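플리살루라 연구소 공개 행사 방문기

지난 7월에 플리살루라(Plisalura)의 연구동 공개 행사에 다녀왔습니다. 저는 한국에서 산 지 오래되었지만 긴 글을 한국어로 쓰는 일은 아직 어렵습니다. 어색한 표현이 있으면 너그럽게 읽어 주시기 바랍니다. 회사에서 포장 공정을 담당하고 있어서, 로봇이 물건을 집는 작업에 전부터 관심이 있었습니다.

연구동은 앰빌(Amville) 역에서 버스로 19분 걸리는 곳에 있습니다. 버스 정류장에서 정문까지는 언덕길입니다. 그날은 매우 더웠고, 저는 물을 가져가지 않은 것을 후회했습니다. 정문에서 이름을 확인하고 번호표를 받았습니다. 제 번호는 89번이었습니다. 안내하시는 분의 말씀에 따르면 그날 신청한 사람은 모두 122명이고, 오전과 오후로 나누어 들어간다고 했습니다. 저는 오후 조였습니다.

처음 30분은 강당에서 설명을 들었습니다. 플리살루라가 어떤 회사인지, 어떤 고객과 일하는지에 대한 내용이었습니다. 발표 자료의 글자가 작아서 뒷자리에서는 읽기 어려웠습니다. 다만 한 가지 이야기는 기억에 남습니다. 물건이 가지런히 놓여 있을 때는 오래된 기술로도 충분히 집을 수 있지만, 상자 안에 아무렇게나 놓여 있으면 문제가 완전히 달라진다는 이야기였습니다. 우리 공장에서도 똑같은 고민이 있기 때문에 저는 수첩에 그 말을 적었습니다.

설명이 끝난 후에 작은 조로 나누어 실험실로 이동했습니다. 복도에는 스가와라(Sugawara)라는 협력 업체의 부품이 유리 진열장에 들어 있었습니다. 손가락 모양의 부품이 여러 종류 있었는데, 끝이 뾰족한 것도 있고 둥근 것도 있었습니다. 만져 볼 수는 없었습니다. 저는 재질이 궁금해서 질문했지만, 진열장 앞에 계시던 분은 그 부분은 담당이 아니라고 하셨습니다.

실험실은 제가 생각한 것보다 훨씬 생활감이 있는 곳이었습니다. 홍보 영상에서 보는 하얗고 빈 방을 상상했는데, 바닥에는 전선이 지나가고 금속 상자는 긁힌 자국이 많았습니다. 저는 이것이 오히려 마음에 들었습니다. 우리 공장도 비슷하기 때문입니다. 로봇 팔은 쿠카(KUKA) 제품이었고, 가까이에서 보니 꽤 컸습니다. 과제는 금속 상자 안에 놓인 빨간색과 초록색 막대를 집어서 옮기는 것이었습니다.

담당 연구원은 먼저 막대를 왜 쓰는지 설명해 주셨습니다. 공이나 정육면체에 비해 긴 막대는 어느 방향으로 놓였는지가 중요하고, 벽에 붙어 있으면 손가락이 들어갈 틈이 없다고 합니다. 또 두 개가 나란히 붙어 있으면 하나만 집는 것이 어렵습니다. 말로 들으면 당연한 내용이지만, 실제 상자 앞에 서서 들으니까 이해가 훨씬 잘 되었습니다.
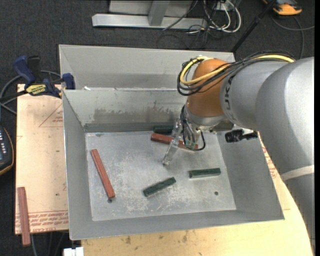
시연은 한 조에 두 번씩 진행되었습니다. 첫 번째 시연에서 로봇은 상자 가운데 쪽의 막대부터 집었습니다. 움직임은 예상보다 느렸습니다. 제 옆에 계시던 방문객이 왜 이렇게 느리냐고 물으셨고, 연구원은 공개 행사에서는 안전을 위해서 속도를 낮추었다고 대답하셨습니다. 평소에는 얼마나 빠른지 저도 물어보고 싶었지만 다른 분의 질문이 길어져서 기회를 놓쳤습니다.

두 번째 시연에서는 한 번 실패가 있었습니다. 로봇이 벽 가까이에 있는 막대를 집으려고 했는데, 막대가 미끄러져서 방향이 바뀌었습니다. 로봇은 잠시 위로 올라갔다가 다시 내려와서 다른 각도로 집었습니다. 그때 조용히 박수를 친 분이 계셨습니다. 저도 이 장면이 제일 좋았습니다. 우리 공장의 설비는 한 번 실패하면 경보가 울리고 사람이 가야 합니다. 스스로 다시 시도하는 것만으로도 현장에서는 큰 차이가 됩니다.

연구원의 말씀으로는 막대의 배치를 바꾸어 가면서 지금까지 약 500번의 시험을 했다고 합니다. 저는 그 숫자가 많은지 적은지 잘 모르겠습니다. 제가 성공률을 물었더니, 배치에 따라 차이가 크기 때문에 하나의 숫자로 말하고 싶지 않다고 하셨습니다. 조금 답답했지만 성실한 대답이라고 생각합니다. 영업하는 분에게 같은 질문을 하면 보통 좋은 숫자 하나만 듣게 됩니다.

질문 시간에 나온 이야기 중에서 기억나는 것을 적어 둡니다.

색깔이 꼭 필요한지에 대한 질문이 있었습니다. 빨간색과 초록색은 사람이 결과를 확인하기 쉽게 고른 것이고, 나중에는 색이 같은 물건으로도 시험할 계획이라고 합니다.

표면이 반사되는 금속 제품도 가능한지는 제가 질문했습니다. 대답은 아직 어렵다는 것이었습니다. 우리 제품은 대부분 은박 포장이라서 아쉬웠습니다.

상자의 모양에 대해서도 질문이 나왔습니다. 벽이 기울어져 있으면 물건이 바닥 쪽으로 모이는 장점이 있지만, 로봇 팔이 깊이 들어갈 때는 벽과 부딪히지 않도록 계산해야 한다고 합니다. 이 부분은 용어가 어려워서 제가 정확히 이해했는지 자신이 없습니다.

가격에 대한 질문에는 답이 없었습니다.

실험실을 나온 뒤에는 판드몬트(Pandmont)라는 이름의 소프트웨어를 화면으로 보여 주는 방이 있었습니다. 로봇이 어느 물건을 먼저 집을지 정하는 프로그램이라고 합니다. 화면의 메뉴가 모두 영어여서 함께 간 동료는 조금 지루해했습니다. 저는 작업 순서를 기록으로 남기는 기능이 유용해 보였습니다. 나중에 문제가 생겼을 때 로봇이 무엇을 하려고 했는지 찾아볼 수 있기 때문입니다. 체험용 컴퓨터가 두 대밖에 없어서 줄이 길었고, 저는 차례가 오기 전에 포기했습니다.

마지막으로 식당에서 차와 과자를 주셨습니다. 여기에서 다른 회사 분들과 이야기할 수 있었던 것이 뜻밖의 수확이었습니다. 식품 회사에서 오신 분은 세척이 가능한 손가락을 찾고 계셨고, 물류 회사에서 오신 분은 속도만 생각한다고 웃으면서 말씀하셨습니다. 같은 시연을 보았는데 관심이 모두 다르다는 점이 재미있었습니다.

앞으로 방문하실 분을 위해서 몇 가지를 씁니다. 버스는 한 시간에 두 대뿐이니까 시간표를 미리 확인하십시오. 실험실 안은 냉방이 강해서 얇은 겉옷이 있으면 좋습니다. 시연할 때는 앞줄에 서야 상자 바닥까지 보입니다. 저는 첫 번째 시연을 뒷줄에서 보았기 때문에 로봇 팔의 윗부분만 많이 보았습니다.

회사에 돌아와서 상사에게 보고서를 냈습니다. 당장 도입하기는 어렵다고 썼고, 은박 포장 견본을 보내서 시험을 부탁할 수 있는지 문의하자고 제안했습니다. 아직 답장을 기다리고 있습니다.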